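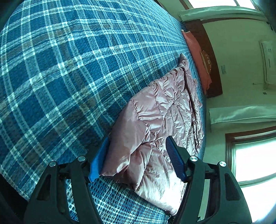 Hatari, a gripper you hold in your hand
Workshop gallery, Tredaria shared shop, bench by the back door
Photos: Graça Macedo and Boyang Su. Captions: Graça Macedo

Hatari is two fingers, a trigger and a camera, and it has taken up most of my spring and all of my good table. You squeeze, the fingers close, the camera records what your hand is doing. Later a robot arm is supposed to learn from this. The arm is still in pieces on Aurelio Tlapale's shelf, so for now I am the arm. I come cheap and I complain.

The gallery goes in the order we built things, apart from the spots where I forgot to take pictures and had to go back. Click any picture for the large version. Parts notes are at the bottom.

1. First fingers
Cardboard, brads and hope. The linkage is a plain parallelogram, and it moved beautifully until it was asked to hold a spoon.

2. First printed fingers
Black filament, as that was the spool on the machine. Boyang drew the cutouts to save weight. They also save you from having any place to put a thumb while assembling it.

3. The pivots
Boyang wanted bearings. I wanted to be finished by June. We used screws, and tightening them is now a hobby of mine. Too loose and the fingertips wander off in different directions, too tight and the trigger needs both hands.

4. Sanding
400 grit, wet, inside faces only. Mojtaba Nouri walked past and asked if I was making jewelry.

5. Opening width
70 mm between the pads with the trigger let go. A soup can fits if you're patient with it. My favorite mug does not, and I've had words with the mug.

6. The handle, versions two through whatever
Every one of these fit somebody's hand. The one we kept fits Boyang's, and the rest of us have adapted. Gholamreza Ranjbar wrapped his in bicycle tape and won't say where he got the tape.

7. Pads
Left finger, bright blue rubber. Right finger, dark blue with ribs. We couldn't agree on which gripped better, so Hatari got one of each and the argument has been moved to the log sheet, where it continues in smaller handwriting.

8. Pads, glued
Contact cement. Open the back door first. Please.

9. Camera mount
Prints in two halves. The old mount sat so low that all it recorded was fingertips, and I have a whole Wednesday evening of that if anyone would like it.

10. Hard things
Blocks, tape rolls, a box of tea. Easy stuff, and we were insufferable for a week.

11. Soft things
Pink quilted jacket on a plaid bedspread, with the pads closed on a thick fold of it. Puffy fabric is rude to a gripper. You think you have hold of the jacket and what you have is a handful of stuffing with opinions. Shiny, too, which gives the camera plenty of highlights to worry about. I did make the bed, for the record.

12. Log sheet
1584 recordings when I took this. Aurelio says we need more. Aurelio always says this, and he is always sitting down when he says it.

13. Kiani
The next version, so far a drawing and one finger. Wider opening, a return spring you can replace without taking the whole thing apart, and a handle that Mojtaba has been promised will fit a left-handed person. He has this in writing, on a napkin.

14. Bench at closing time
All the screwdrivers are back on their hooks. I wanted evidence.

Parts notes

Fingers and handle print overnight if you start before supper. Use a slow first layer, the long links like to curl at the ends.

Cut the pads a hair oversize and trim them after the glue sets. I cut mine to size the first time and have a small drawer of pads that fit nothing.

A full set of parts for one gripper came to 78 dollars, camera not included, and also not including the spool I dropped down the stairs.

Files are in the shop's shared folder under Hatari. Take the folder marked "use this one." The folder marked "final" is older. If you build one, send Boyang your changes to the trigger, as he has stopped listening to mine.

Back to all member projects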